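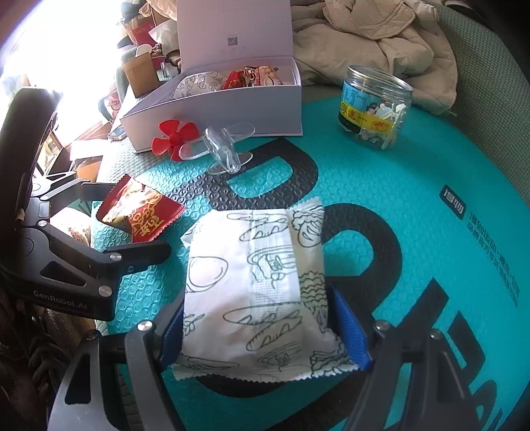 ## Fasitz Griffbeläge, gerippt, blau: Test am Handgreifer

Stand: 2. Januar

Die Beläge sitzen bei mir auf den beiden Backen eines Handgreifers, mit dem ich Greifbewegungen für meinen Tischarm vorführe. Der Arm ist ein Eigenbau und bekommt später dieselben Beläge. Die Auswahl fiel daher über den Handgreifer, der sich schneller umrüsten lässt. Zum Vergleich lagen die glatten Beläge von Stular vor, die ich seit Oktober benutzt habe.

**Lieferumfang:** zwei Beläge, Klebefolie, ein Blatt mit Maßzeichnung. Preis 41 Euro zuzüglich Versand. Eine Materialangabe fehlt auf dem Blatt und auch im Shop.

### Montage

Die Backen müssen fettfrei sein. Alte Kleberreste habe ich mit Isopropanol und einem Kunststoffspatel entfernt, danach beide Beläge an der Fingerspitze ausgerichtet und angedrückt. Die Rippen müssen auf beiden Seiten gleich laufen. Beim ersten Versuch saß ein Belag leicht verdreht, und flache Teile wanderten beim Schließen nach oben aus. Nach dem Neuaufkleben war das weg. Eine Anschlagkante auf der Rückseite wäre hilfreich, bei den Stular-Belägen ist sie vorhanden.

Zeitaufwand mit Korrektur: 13 Minuten. Die Klebefolie sollte über Nacht ruhen.

### Griffverhalten

Getestet wurde mit Verpackungen, wie sie ohnehin auf dem Tisch liegen, vor allem mit weichen Tüten mit gezackter Schweißnaht. Solche Teile sind unangenehm: Sie geben in der Mitte nach, und die Folie ist glatt. Gegriffen wird quer, an linker und rechter Kante, die Tüte liegt dabei flach auf der Matte.

Bei 100 Griffen an weißen Snacktüten sind mir mit den Fasitz-Belägen 11 abgerutscht. Gezählt wurde jeder Griff, bei dem die Tüte vor dem Ablegen den Kontakt zu einem der Beläge verlor. Die Fehlgriffe lagen fast alle am Anfang, als ich zu weit oben an der Naht angesetzt hatte. Mit den glatten Belägen habe ich keine vollständige Reihe gefahren - nach den ersten Griffen war klar, dass deutlich mehr Schließkraft nötig ist, und die Tüte beult dann sichtbar aus.

Bei hartem Kunststoff ist der Unterschied gering. Dünne Kanten können zwischen zwei Rippen einrasten, das Teil steht dann etwas schräg im Greifer. Für genaues Ablegen ist das ein Nachteil. Wer überwiegend flache, starre Teile bewegt, fährt mit glatten Belägen besser.

### Verschleiß und Reinigung

Nach den Versuchen keine Risse, keine abgelösten Ecken. In den Rillen sammelt sich Staub, eine weiche Zahnbürste reicht zum Reinigen. Yesenia Rosales aus unserer Werkstatt hat dieselben Beläge auf einem Willetti-Greifer und meldet nach längerem Betrieb eine Ecke, die sich gehoben hat. Sie hatte allerdings eigenes Klebeband verwendet.

### Bewertung

- Haftung auf Folie: gut
- Wiederholgenauigkeit bei starren Teilen: mittel
- Montage: ausreichend, kein Anschlag
- Dokumentation: mangelhaft, Material unbekannt
- Preis: hoch für zwei Beläge

Für weiche Verpackungen kaufe ich sie wieder, ein zweiter Satz für den Arm ist bestellt. Die glatten bleiben als Ersatz in der Schublade.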